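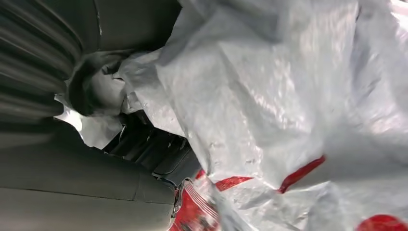
The Case for the Short Feature

I have been going to the dirt track at Kolev since I was small enough to need ear protection made for a doll, and I'd like to make an argument that won't win me many friends in the grandstand. The late model feature is too long. I would cut it, and I'd give the time back to the heat races, which are the best thing we have and get treated like the opening band.

Let me say first that I love a long race when it's a good one. A couple of years back Velimir Stoyanova started dead last in a feature and spent the whole night working the cushion up by the wall, one car at a time, and I don't believe I sat down once. My knees remember it. People bring up that race whenever I start in on this subject, and I understand why, but one wonderful evening can't carry a whole season on its back. Most of our long features go another way. Somebody gets a clean start, the bottom groove takes rubber, and by the halfway point you've got a line of very expensive cars following each other around like ducklings. The folks in front of me get up for nachos and they don't hurry back.

Now think about a heat race. Eighteen cars show up on a decent Tuesday night in summer, which gives you three heats of six, and every one of those drivers has to make something happen right away. The track is still wet and heavy and there are two or three lanes that work. There's no saving your tires and no waiting for a caution. I've seen kids in borrowed cars take it three wide into turn one against people who've been winning there since before they were born, and then do it again the next lap because, well, why wouldn't you?

And it's over in a few minutes! You've hardly had time to unwrap your sandwich. I would happily watch twice as many laps of that and pay the same money at the gate.

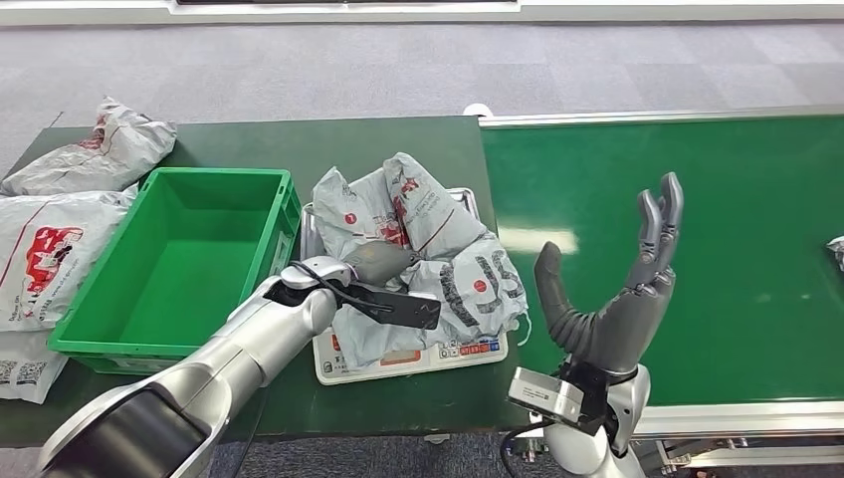
What it costs the little teams

There's another side to this, and it's the one I care about more the older I get. Long features wear out equipment, and the people who can least afford it are the ones who wear out first. A team with the Stelludex sticker on the door and a spare engine in the trailer can run as many laps as you like. A fellow who works all day and does his own welding at night is listening to that motor the entire time, wondering if it'll be there next week.

I talked this over with Nanami Kawaguchi, who has been running a late model out of a two-bay garage on the Sirkar road for as long as I've known her. She didn't agree with me all the way, I should admit. She said a long race is the only place where being smooth pays off, and that if you turn the whole night into sprints you're handing it to whoever has the most horsepower and the least sense. That's a fair point and I've chewed on it a good deal. But she also told me she has pulled off early in more features than she'd like, with the car running perfectly well, just to have a right rear tire left for the next show. I don't think a race ought to ask that of anybody.

So my suggestion is a modest one. Trim the regular weekly feature by a third. Leave the big Flameck night at the end of the season as long as it ever was -- that one is supposed to be a test, and people plan for it and save up for it. Use the time we get back for a second round of heats, with the fast cars started at the rear, and pay points for every finishing spot. Nanami would still get her chance to be smooth, and the rest of us would get to see her come through traffic.

I know the objection about tradition. The feature has been the same length since my father sold programs by the gate, and there's a comfort in that, the way there's a comfort in the same splintery bench. But they used to run jalopies out there too, and they used to oil the surface, and nobody I know is asking for either one back.

We'd all get home a little earlier, besides. Last September I pulled into my driveway well after midnight with dust in my teeth and a grandson asleep across the back seat. He had missed the whole feature. He could tell me all about the second heat, though, right down to which car had the bent bumper, and he was still telling me at breakfast.

Last updated: Tuesday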